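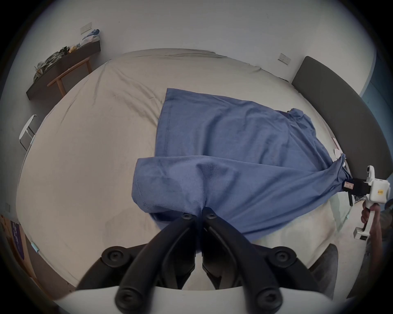

Blue t-shirt on the bed, not folded yet

Why do my t-shirts twist in the wash, and can I get them straight again?

Posted by plumjam_kitchen in Clothing & Laundry, 2020-07-25
357 views

Hi all! I love plain t-shirts and I wear them practically every day of my life, so I finally treated myself to a stack of nice blue and gray ones from Hemis. They fit beautifully in the store. After a few washes, though, the side seams have started creeping around toward the front, so one seam runs across my hip and the other has wandered off behind me. When I fold them the hem never lines up and I end up with a wonky parallelogram.

I wash at 40, spin on 1200 and mostly hang them on a rack by the window. Is it the machine? Is it me? My old band shirts from college never did this and they've been through everything. I'd love to know what's going on inside the fabric as well as how to fix it, because I'm the sort of person who enjoys that kind of thing. I've also started sewing a little (two tote bags and a crooked apron so far!) so if the answer is "take it apart and recut it" I'm willing to hear it.

Endang Mangundap

Oh, I love this one! What you have is called torque, or spirality if you want to look it up in the textile books, and it starts long before the shirt gets to you.

Most t-shirts are single jersey, knitted in a tube or a flat width by a circular machine. The yarn is spun with a twist in it, and that twist would like to relax. While the fabric is being finished it gets pulled out flat and pressed, so in the store everything hangs square. Then you wash it, the cotton swells, the yarn gets its chance to untwist a bit, and all those little loops lean over in the same direction. The loops take the whole shirt with them. Pick one up and look closely at the right side, at the columns of tiny V shapes. If they run parallel to the side seam, the shirt was cut straight. If they drift off at an angle, there's your culprit.

The number of feeders on the knitting machine matters too. More feeders means faster knitting, and it also means each course climbs around the tube at a steeper slope. I worked 2 years in the sample room at Stirkach and we used to mark a square on the fabric with a laundry pen, wash it, and measure how far it had leaned. Some fabrics barely moved. Others came out looking like a kite.

Your band shirts were probably tubular, with no side seams at all. They may be twisted as well - you just have no seam to tell on them!
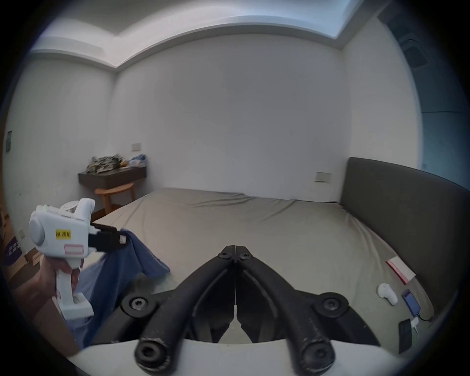
As for getting them straight, you can help a lot while they're damp. Take the shirt out as soon as the spin stops, give it one good snap from the shoulders, and lay it on a flat surface. Put one hand at the left shoulder and the other at the right hem and pull gently on the diagonal, against the lean. Then do the seams, a hand's width at a time, until both sit at the sides. Leave it flat to dry. Steam from an iron will hold it a while longer, pressing down and lifting, no sliding.

It does come back at the next wash, a little less each time in my experience. Drop the spin to 800 and turn the shirts inside out as well.

Please don't recut them. Once you cut along the seam where it sits now, you lose width on one side and the neck ends up off center. But if you'd like to sew your own, wash the jersey twice before you cut it and follow the V columns with your pattern, whatever the selvage is doing. You'll be so pleased the first time one comes out of the machine square. An interlock knit is a lovely place to start, as it's knitted double and the two sides more or less cancel each other out.

dobre_dan

cheap shirts do that, buy better ones. or put them in the dryer

marrowfat

I disagree with the reply above, I've had pricey ones go sideways on the first wash and a pack from the supermarket stay straight for years. And a hot dryer made mine shorter AND twisted.

What works for me is checking before I buy. Hold the shirt up by the shoulders, let it hang and see if the hem drops level. It won't catch all of them, but if the seams are already swinging forward on the hanger you can put it straight back. The women at Rorkside Market let me do this with the whole rail and only laughed a little.

Endang's diagonal pull is great, by the way. I tried it this morning on a green one I'd given up on and wore it to lunch.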